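**From the repair shelf: giving an old desktop a few more good years**

April 7, 2019

Hello again, neighbors, and thank you to everyone who wrote in after the last issue. I had meant to use this space for the seed swap, but so many of you asked about slow computers that the seeds will have to wait their turn. (They're seeds. They're good at it.)

It started in December, when the Dorndale reading room cleared out its back office and six old desktop towers ended up in our hallway. They were perfectly sound machines that had simply gotten slow and were headed for the recycler. Ketsara Phromma, who many of you know from the lamp rewiring evenings, asked if she could have a go at them first, and I am so glad we let her. Five of the six are back in use. The last one has a bad board and has become our box of spare parts, and a very useful box it has been!

What most of them needed was a good cleaning and more memory. Memory, or RAM, is where a computer keeps whatever it is working on right now, and when it runs short the poor thing has to keep shuffling everything back and forth to the hard drive. You hear it churning away while you wait for a web page. Adding a stick or two is one of the cheapest fixes there is, and it takes less time than descaling a kettle.

I'll set down how Ketsara does it, as best I can from the notes I took on the back of a grocery receipt, and those of you with a tower under the desk can follow along at home.

## Before you open anything

Find out what kind of memory your computer takes. The model number is usually on a sticker on the case, and with that you can look up the right type. This matters more than anything else on the page. Sticks from different generations have the notch in a different place and will not go in, and I'm told that every year somebody tries to persuade one with the heel of their hand. Please don't be that person.

Then back up whatever you'd be sad to lose. Adding memory doesn't touch your files, but you've been meaning to do it anyway, haven't you? So have I.

Shut the computer down completely, switch it off at the back if there's a switch, and pull out the power cord and everything else. Take a picture of the back first if you're at all unsure which plug goes where. Press the power button once with the cord out to let go of any leftover charge.

## Getting inside

Lay the tower down flat with the removable panel facing up. Doing it this way puts the main board flat in front of you, so you're pressing down toward the table and the case isn't trying to slide away. Some panels have a latch, others have a couple of screws at the back. Put the screws in a saucer. I use the lid of a Korkex jar, which has a nice deep rim and has saved me a good many minutes on my knees with a flashlight.

Touch a bare metal part of the case before you reach for anything, and do it again if you've been walking around on carpet. If you have a wrist strap, wear it. Hold the memory by its edges and keep your fingers off the gold contacts.

If it's dusty in there, and it will be, take it outside and use short puffs of canned air with the can upright. Hold the fan still with a finger while you blow. One of the reading room towers gave up so much gray fluff that I thought for a moment there was an animal involved.

Now look for the memory slots. They're long and narrow and they sit side by side, generally not far from the processor. On the Dell we have on this page they're a black pair just to the right of the silver processor socket, and the stick with the little white label is being held over the board, by the power supply.

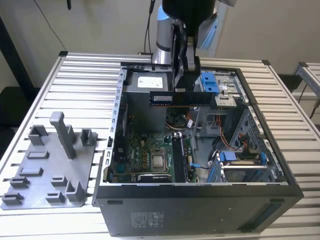
## Seating the stick

Open the clips at the ends of the slot. Some boards have one at each end and some only have one that moves, so don't force the other. If you're taking an old stick out, opening the clips will lift it a little and you can draw it straight up.

Line up the notch in the new stick with the bump in the slot. If they don't meet, turn it end for end and look again. Then press straight down with a thumb near each end, evenly, until the clips swing up. It takes more of a push than you'd expect, and the click made me jump the first time. Ketsara likes to look along the slot afterward to see that the stick is level, and if it isn't, she takes it out and begins again.

Before the panel goes back on, check that you haven't nudged any cables loose and that nothing is resting against a fan. Count your screws in the jar lid. Plug everything in and turn it on. If it beeps at you or the screen stays black, don't panic! Turn it off, unplug it, and reseat the stick. That cured both of the ones that gave us trouble.

## Come and try it

We'll have the big table out at the next repair evening, along with a box of tested memory that Ketsara has sorted by type into old Pronik tea tins. There's no charge for a used stick, though a little something in the dish goes toward canned air, which we get through at an alarming rate. Bring the tower and its power cord. You can leave the monitor at home, we have one.

If you have old sticks in a drawer, we'd love those too, even if you have no idea what they are. Wrap them in the bag they came in if you still have it, and please, no loose sticks in sweater pockets.

Seeds next time, I promise. The Wunderlich beans did beautifully last summer and I have 80 packets to find homes for.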